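Prumgate – I've been driving past the old Stasgate building on the ring road for years without once wondering what went on inside, so when Cadi Hughes rang to ask if I fancied coming in on Saturday to teach a robot, I said yes before she'd finished the sentence.

Cadi runs the training room at Lanano, a small firm that moved into the ground floor in July. They're building up a big collection of demonstrations for an arm they call Dai (she swears it's short for something, but she wouldn't tell me what). A person works the arm by remote control and does a simple job over and over, and the computer is later trained on the lot. By the time I got there they had 474 good runs saved, all of them for the same job, which is picking up a yellow cube.

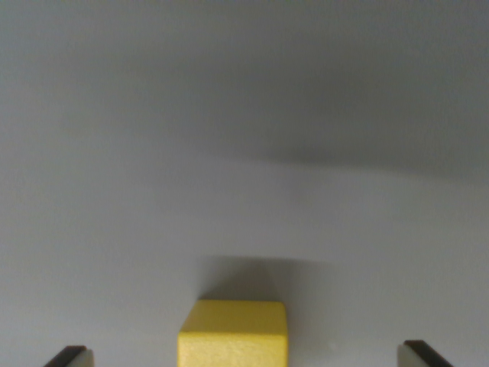 My teacher for the morning was Crescencio Cuesta, who has done more of those runs than anyone else in the building and is very patient with beginners. You hold a handle that's a bit like a bicycle grip with a trigger on it, and wherever you move it, the arm moves too. Squeeze the trigger and the fingers close. It sounds like a fairground grabber, and I told him so, and he said the difference was that his one was set up to let you win.

Well, not straight away! My first go was thrown out because I stopped halfway to ask a question, and the pause gets recorded along with everything else. Dai would learn to dither, apparently. The next one went because I came down far too fast. Crescencio's advice was to open the fingers wide, get the cube nicely between them and only then think about squeezing – and to watch the view from the wrist camera instead of craning my neck at the arm.
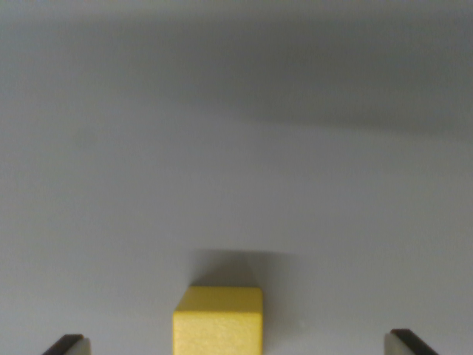
After that I got the hang of it, more or less. I did 12 runs before my hand started to ache, and Cadi kept all but 2 of them, so there's now a little bit of me in Dai's education. She told me they don't want every run to be perfect, either. A slightly wobbly approach that gets put right is useful, as the arm needs to know what to do when it's a bit off to one side.

The next job on the list is stacking, and they'd like almost 133 people from the town to have a turn so that Dai doesn't pick up just one person's habits. You don't need to know anything about computers. Sessions are on Saturday mornings, the door is the green one round the side, and Cadi says to ring the bell twice as the first ring doesn't always work.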